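Anoma Patwary had already tipped out the bin by the time I got upstairs. "I started without you," she said, not sorry at all. "If I wait for company I just make tea."

I'd asked if I could watch her sort what she calls the bits box, after she told me at a party in October that she'd moved apartments 3 times with the same one and never once gone through it. Who could resist that?

Her method is simple. Everything comes out onto something soft, so nothing rolls off or gets scratched, and then she gives herself 25 minutes. "Any longer and I start reading old receipts," she said. She picks a fleece with big roses on it (her favorite, and I can see why, I wanted to take it home!).

I asked what usually turns up. "Hair things," she said right away. "Always hair things. I buy a claw clip, I lose it, I buy another one, and they're all in there together having a lovely time."

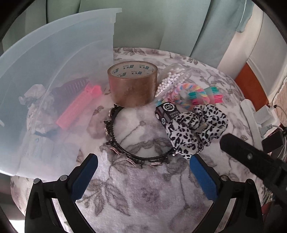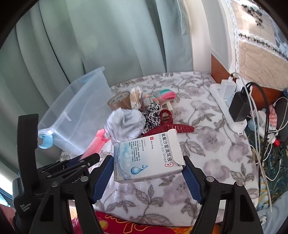

Hair clips, cotton swabs and a roll of packing tape, all out on Anoma's rose-patterned fleece.

The tape made her laugh. "I bought a new roll last month! I was so sure we were out." Tape goes in the kitchen drawer from now on, with the scissors, and she made me promise to put that in writing. Done.

She's stricter about medicine. There was a box of ofloxacin ear drops in with everything else, and she wants anything like that kept apart from the hair stuff. "I check the date, and if I can't remember what it was for, I take it to the pharmacy and ask. I don't guess with ears."

The cotton swabs get to stay, but in the bathroom. The scrunchie stays too. "Leopard print goes with everything, don't argue."

And the bin itself? I thought she might get rid of it, but no, she likes that it's see-through. Her friend Toivo Kallio keeps telling her to buy 5 little boxes with labels instead, and she won't hear of it. "Then I'd have 5 bits boxes," she said, and went to put the kettle on.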